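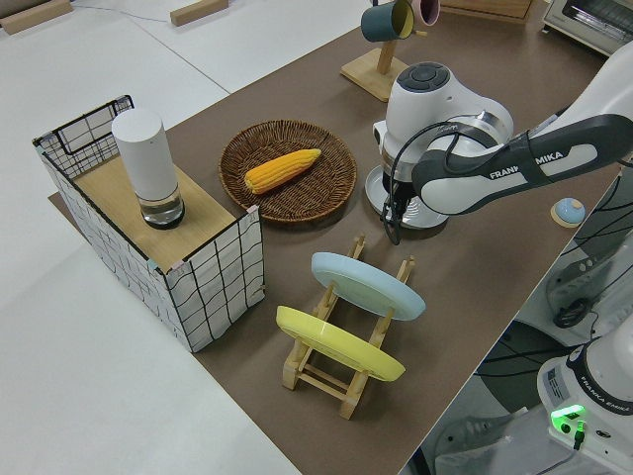 Brown table, Kisby kitchen: plates up in the rack, corn in the basket, mugs on the stand.

Kitchen walk-through, Kisby, April 19, 2024

OK, same list as January, with my comments after each line. I went a bit long on the dish rack again (sorry!) but that's the thing everybody asks me about. The stove and fridge are on their own sheet, so all you get from me is the table and what lives on it.

1. Table steady, no rocking
OK. I leaned on every corner and it stayed put. The felt pads we stuck on in January are still there.

2. Storage box level, nothing on top that could tip
OK, with a comment. It's the box with the black grid pattern and the light wood top, and there's a tall white cylinder with a clear base standing on it. Tall on top of light always makes me a little nervous, so I gave the box a nudge and nothing wobbled. Please keep it in the middle of the board, though, and don't lift the box by the wire while something is standing up there.

3. Dish rack sound, joints tight
Fix soon. One of the dowels turns when you twist it. It still holds plates fine, and the yellow one and the pale blue one were happy in it, but I'd like a drop of wood glue in there before somebody loads it with the heavy Thongdee dinner plates. Glue needs to sit for 6 hours, so do it in the evening.

4. Plates free of chips and cracks
OK. I ran a thumb around the rims and the foot rings. The foot ring is where I find most of my chips, and you only notice when it scratches the table. I do like having them stand with the undersides facing out, it makes this one so quick!

5. Mug stand stable, pegs tight
OK. Square base, sits flat. The dark teal mug and the pink one hang by their handles and I tugged each peg — no play at all. If you take one mug off, just check that the stand isn't leaning.

6. Basket clean, no broken ends
OK. Woven trays like ours catch crumbs down in the spiral, so I turned it over and tapped it out over the sink. No sharp bits sticking up on the rim. The corn went right back in.

7. Plates not left near the table edge
Comment only. When the rack is down flat and the plates are out, they spread all over, and it's so easy to catch one with a sleeve. A hand's width in from the edge, please. I'd set them down toward the middle and leave the corners clear.

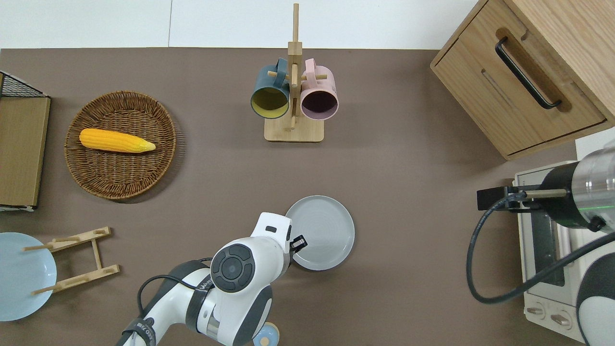

Fouad Saab wrote back that a hand's width is fine for plates but he'd want more for the mugs, and could we please not put the rack away until the dowel is glued, or it'll get forgotten in the cupboard like it did at Kikance.

Fair point, and I've added it. So the rack stays out on the table with a bit of tape on the loose dowel.

8. Floor around the table clear
OK. I moved the step stool back against the wall.

To do:
Glue the rack dowel (me, 20 minutes including finding the glue)
New felt pads, 2 spare packs, from Nokinico
Recheck items 3 and 7 in 3 weeks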